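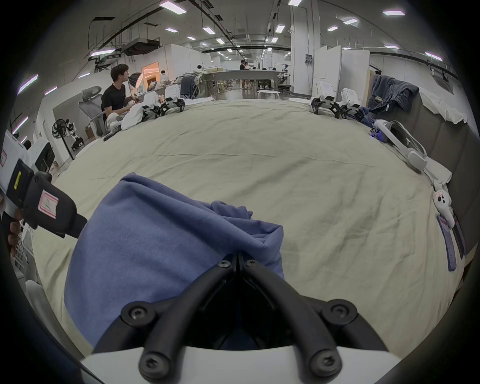
I almost skipped the Friday open day at Mivura. It's an hour and a half out of town, the parking is terrible, and I've stood through enough robot demos where an arm waves at you from behind glass. But a friend had a spare ticket and I had the afternoon off, so off we went, and I'm so glad! They let you get right up to the bed.

Yes, the bed. A lot of what they do in that hall is cloth — folding it, picking it up by a corner, pulling it flat — and you need somewhere big to do it. So there's a full-size one with an upholstered headboard, right there in a workshop with pipes all over the ceiling and long white tables down the middle.

The part I'd come for was the teaching. No typing. You hold a gripper in your hand, two black fingers on a white body, and you do the chore yourself while the thing records how you moved. Then you do it again. And again. Our guide told us the cloth set had 1262 usable tries in it that morning and they want 2077 before they move on to shirts (why 2077? I asked, and got a shrug). It's slower than you'd guess. The fingers come together in a small point, so you have to sneak up on a fold and pinch just the top layer, and with a soft cloth I kept getting two layers or none.

They gave each of us 10 tries. I'd call four of mine decent. My friend, who irons for fun, was annoyingly good at it.

The other way to do it is remote control, with a VR headset and a pair of controllers. I only got a few minutes with that and felt a little seasick, so I handed it over. The staff who do it every day say you stop noticing after a week. I liked the hand-held ones better anyway, because you can feel it when the cloth catches.

I also got a soft spot for the little white units with black legs, four of them, lined up in pairs along the far side. They look like they're waiting for a bus.

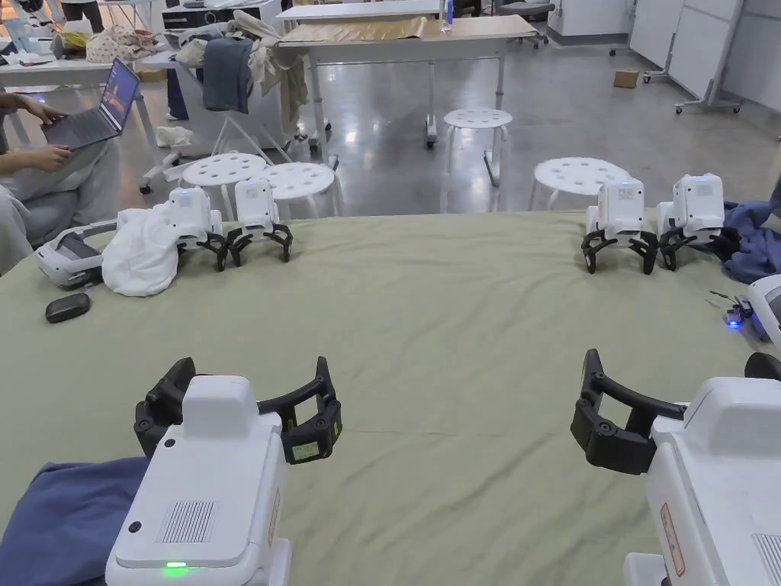
Stuff to know if you go

Wear sneakers, it's a hard concrete floor and you're on it for two hours. There are round white stools, and you can grab one during the talk.

The talk is in the Chaudhry room upstairs and it starts at 2 p.m. sharp. I'd skip the first half, which is all company history, and come in for the questions. Somebody asked what happens to a bad try and the answer was really interesting — they keep some of the fumbles, as long as the person recovers and finishes the job. So my cloth-dropping may live on somewhere!

Tickets are free but they cap the day at 700 people, and the February one filled up fast. The coffee cart only takes cards. Ask about the white humanoid over by the standing fan, too. I forgot to and I've been kicking myself.
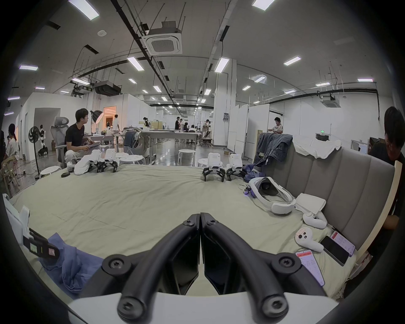
The bed side of the hall at Mivura, with the work tables farther back.

We stayed until they started shooing people toward the door. I went home and folded every dish towel in the house with kitchen tongs, and I'm still only getting the top layer about half the time.

Related posts
Dumen factory tour: bring earplugs
Wetness, a very odd museum show on rain
Three trade fairs in one week and my poor feet
How to get the most out of an open day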